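**From:** Ksawery Dudek
**To:** packing-floor list
**Date:** 12 Sep 2019
**Subject:** Re: [floor] What the arms are for, and what we're for

Waldemar Domański wrote:

> I read the Grastetia summary twice and I still can't find my job in it. It says "kitting station, dual arm" where it used to say my name and Wieczorek's. Are we being moved, retrained or thanked? Also, who decided a drawer was the hard part? I have been opening drawers since I was two.
>
> W.

Waldemar, you're still on the schedule. I checked before writing, and then I checked who can edit the schedule, which was less comforting.

What I know so far. Kitting at bench 6 is meant to go to the arms for the plain orders, the ones that are a tray, a drawer and a short pick list. You and Wieczorek keep returns, anything fragile, and anything where the customer has written in the comments box. Lusix orders are all comments box, so I wouldn't sell your stool yet.

The bench got its new paper and blue tape in August, and I'm told the squares matter. Please don't put coffee on a square. Please don't put coffee between squares either, I've had that conversation with someone on this list already. 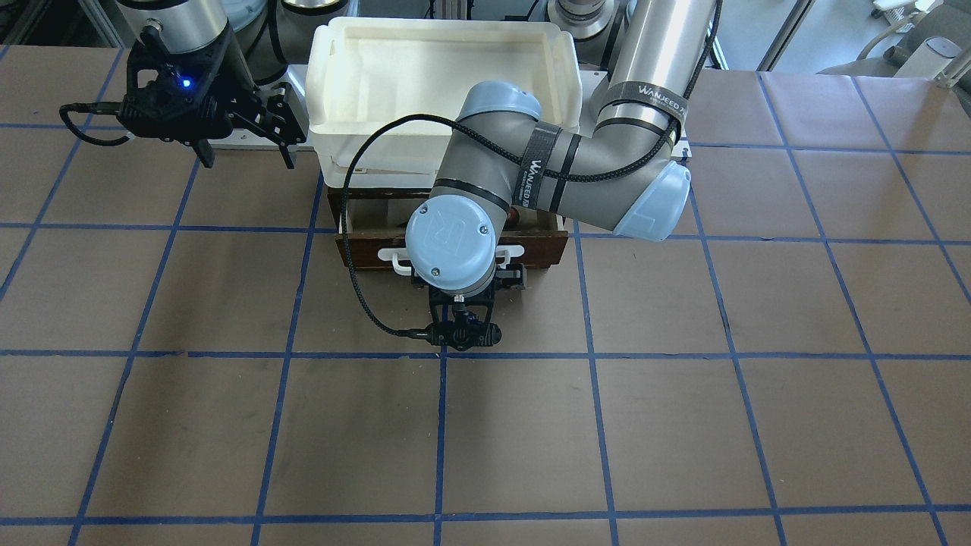 Bench 6, both arms over the grid, trays stacked on the drawer unit.

As for the drawer: it's the hard part. You open one with your hip while talking about soccer. The arms need the handle where they expect it, the trays off the top, and no elbow in the way, including their own. The target is 100 kits a shift. You two do about 400 between you, and I put that number in my reply to management in bold.

The part I'm less cheerful about is what the day turns into. Somebody has to reset the bench between runs, put the trays back, close the drawer and write down what went wrong. On the plan this is called "supervision."

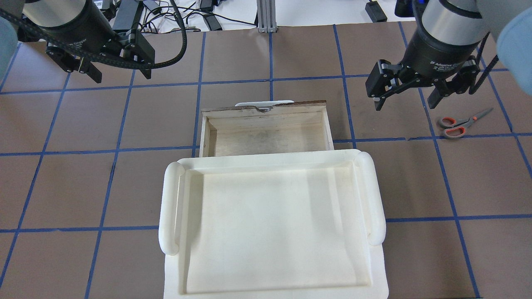

I've asked for that work to be graded the same as kitting, in writing, before anyone is put on it. I've also asked that it rotate, so one person doesn't spend a whole shift tidying up after a machine. The answer was that it's a reasonable point, and I've been here long enough to want that answer improved.

Training is two afternoons with the people from Astska. It's paid time. If your lead says otherwise, forward me the message and don't argue with them at the bench.

Still open:

- who gets to press stop (I say anyone)
- whether bench 6 errors count against our team's numbers
- where the label printer went

Send me anything else before the next floor meeting. Wieczorek, I know you read these, you can reply too.

Ksawery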